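3.2 陈列架结构与叶菜失水的关系

散装叶菜在零售环节的损耗主要来自蒸腾失水与机械损伤。已有研究多关注冷链运输阶段的温度波动，对上架之后陈列设施本身的影响讨论较少。本节以Wallton门店的常温陈列区为对象，比较平置与倾斜两类货架对大白菜失重率的影响。试验期间共记录样本3630棵，剔除外叶破损及称重数据缺失的样本185棵后，其余全部纳入分析。

失重率按初始质量与取样时质量之差占初始质量的百分比计算。每棵样本上架前统一去除老叶，不喷水、不覆膜，环境温度设定为19℃。称重使用Brindis台秤，读数精确到1 g。平置组与倾斜组的货架置于同一区域，与送风口的水平距离相同，每日轮换位置一次，以削弱局部气流差异造成的偏差。

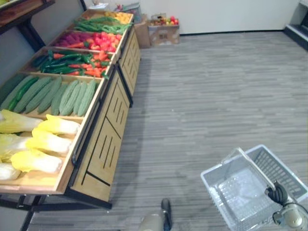
农产品流通与贮藏工程系
图3 分格倾斜式木制陈列架，前部格内为大白菜，下部柜板开有成组竖向窄槽

倾斜式陈列架的格位朝向通道一侧，顾客无需翻动即可辨认菜体外观，理论上可减少因挑选产生的外叶脱落。菜体与格底的接触面积则受倾角影响：倾角过大时，上排菜体的重力向下排传递，叶柄基部易出现压痕；倾角过小时，后排可见性下降，翻动次数随之增加。本文将倾角作为固定因素处理，不讨论其最优取值。

统计分析采用线性混合模型，以货架类型为固定效应，以批次和格位为随机效应。结果表明，两组样本在上架初期的失重率差异不显著，随陈列时间延长，倾斜组失重率略高于平置组，而外叶脱落率低于平置组。前者可能与单层摆放时菜体暴露面积较大有关。Dmytriv模型在低风速条件下对失重率的拟合较好，在送风口附近则存在系统性低估，与3.1节的结果一致。

需要指出，单格堆放密度未作严格控制，补货时间由门店自行决定，可能引入额外误差。为此，另取400棵样本在Skandby试验室进行恒定风速条件下的对照测定，测定方法及结果见3.3节。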